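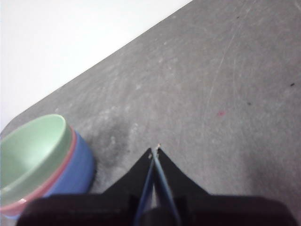

*A grey tabletop with a few scuffs and scratches.*

## How to put together a set list for a covers night

Start with the length of the set. Most halls give the band two sets with a break between them, so ask before you choose any songs. At the Tromley hall it's 45 minutes each.

1. Write every song you can play without sheet music on its own slip of paper. Put the key and the running time in the corner.
2. Sort the slips into fast, medium and slow.
3. Pick your opener and your closer for each set. Choose songs the whole band knows cold.
4. Fill the middle. Don't put more than 3 slow songs in a row.
5. Check the keys. If 4 songs in the same key end up side by side, move one.
6. Add up the times and allow a minute between songs for tuning and talk.

If you're over, drop a song from the middle. Keep one spare for an encore.

### Guitar and capo changes

Mark these on the list with a star. Jaanus Adomaitis plays our twelve-string parts and we group those songs together so he only swaps once per set. The same goes for a singer who also plays keys.

### Try it out

Run each set from top to bottom at rehearsal, with no stopping to fix mistakes. Time it on a phone. Ours always comes out longer than it did on paper, mostly because Rasa Šimkus likes to introduce the ballads.

Print the final list in large, bold type, one copy per player plus one for the sound desk. Tape it down beside your mic stand. For the November show in Garosden we'll be using the same method, with two new songs in the second set.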